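3.2 Getting the memory task going

I should say straight away that the memory task wasn't in the June plan. We (that's me, Nele Heitmann and Tamás Boros, plus Gisela Hellwig whenever she could get away from her own marking) had meant to stick with plugs and USB sticks for the whole student project, and then Svenja Hamann wheeled in a trolley of old desktop computers from the Stedthorpe stores and that was that! Everybody wanted to do the computers. So we wrote a new task sheet over a weekend, and the rest of this section is about how the teams got on with it.

Each team drove the arm by hand through the Vunska controller, with the case lying open on the bench and the wrist camera as their main view. They could look over at the real thing too, but most of them gave that up quite early, as looking back and forth made them feel a bit seasick. A full run meant bringing the gripper in over the board, lining up with the slots, and doing whatever the task card said with the memory. We logged 1186 runs in all and kept 1043 of them. The others went because the log file was broken or because somebody had forgotten to press record (me, more than once). 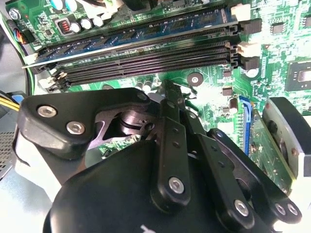
Figure 4. The gripper just below the memory slots, with one module in the topmost slot and three slots empty. Wrist camera view.

What surprised me most was how much trouble the latches gave people. A memory slot is held at its ends by little plastic clips, and from a person's point of view you just push them with a thumb and don't think about it. Through a gripper it's a whole job in itself. Team Nolte had the nice idea of treating the latch as a separate step with its own short recording, and by the second session all 7 teams were doing it that way, which made the labelling far easier for Tamás.

The other thing was the wires. Our task sheet said nothing at all about cables, and it really should have. Conceição Quintela (who looked after the safety side) asked for a stop rule, so we added one: if the fingers touch a cable, back off and start the run again. Some teams grumbled about it, but I'd keep the rule, and I'd put it on page one next time.

We also changed the speed limit halfway through. The first setting was so slow that a run could swallow 10 minutes, and people got bored and then careless, so we raised it and let each team pick their own pace under the new limit. That does mean the early and late runs can't be compared on time alone, and in section 4 I've kept them in separate tables. The Flilex scores weren't affected, as they only look at where the fingers end up.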